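Comparing two cameras on an outdoor mobile base: a bench and path procedure

This page sets out how to compare two candidate cameras for a small wheeled robot that drives on paved paths. It assumes that the base already runs, that the controller accepts a second video input and that you can log both streams with a common clock. We used the Aebischer controller. The steps should carry over to any unit that timestamps images on arrival.

The two cameras are called Grillora and Tirnorden below. Grillora is the cheaper one and has a rolling shutter. Tirnorden has a global shutter and a slightly narrower lens. Both were run at the same output size and the same nominal rate.

What you need

The base, charged, with its mast fitted
Both cameras, with lens cloths
A rigid bracket that holds either camera at the same height and angle
A printed checkerboard, mounted on something that will not bend
A tape measure
A notebook or a phone for writing down the exposure settings

Step 1. Fix the mounting height

Set the centre of the lens 700 mm above the ground. Measure from the floor with the base standing on its wheels, as the tyres sink a little under load. Tighten the bracket, rock the mast by hand and measure again. If the reading has moved, the clamp needs a shim. Ours did.

Step 2. Calibrate indoors

Take calibration shots of the checkerboard with each camera, covering the corners of the view as well as the middle. Keep the board still for each shot. We kept 153 images for Grillora and 212 for Tirnorden after throwing out the soft ones. The counts need not match, but the coverage should. Save each calibration under the camera's serial number and not under the name of the mount.

Step 3. Lock what can be locked

Turn off autofocus on both cameras and set focus by hand on a target at the far end of the room. Leave white balance on a fixed outdoor value. Automatic exposure is harder to give up outdoors, so run each route twice: once with it on, and once with a fixed shutter time chosen on the path just before the start. Write the value down. The Aebischer log records gain but drops the shutter time when the setting is fixed – a known fault with the present firmware.

Step 4. Choose the route

A good test route has a long straight, an edge the robot can follow, and mixed brightness. We use the wide path through the park at Wedwood, which has trees on both sides and open sky down the middle. The kerb gives a clean line for the edge detector. The grass behind it is patchy enough to cause false edges, and those are worth having in the log.

Go out under cloud for the first comparison. Direct sun puts hard tree shadows across the path and makes it difficult to tell a camera fault from a detector fault. Sunny runs can follow later. Ours were done in August and are kept in a separate folder.

Step 5. Drive the runs

Run the route with one camera, return to the start, swap cameras and run it again. Keep the speed limit in the controller the same. One person walks near the base with the stop button and a second watches the stream. Let other people on the path pass before setting off, and stop if anyone comes close.

Do not put both cameras on the mast together. Ryan Dunmore tried this first to save time, and the added weight changed the sway enough to spoil the comparison for both.

Step 6. Score the images

Pick still images at equal distances along the route, using wheel odometry to find them. For each one, record:

whether the kerb line is found without a break
whether a person on the path is detected, and at what range
whether detail is lost in the sky or under the trees
how much smear there is in the nearest part of the path

The last item matters most for a low camera. The ground close to the robot crosses the view quickly, so a long exposure shows up there first. A person can still be picked out by shape in a soft image, but the range estimate suffers when the outline is smeared. Small upright shapes far down the path should be scored as unknown unless a later image settles the matter.

Step 7. Check the mount before blaming the camera

If the whole image is soft, repeat a short stretch with the base standing still. Softness that remains points to focus, a dirty lens or haze on the cover glass. Softness that goes away points to exposure time or vibration. Dark corners in both cases are usually the lens or its hood.

Questions about the bracket drawings or the log format should go to Huia Ormsby. 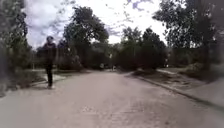 Outdoor Mobility Group, Wedwood Robotics Workshop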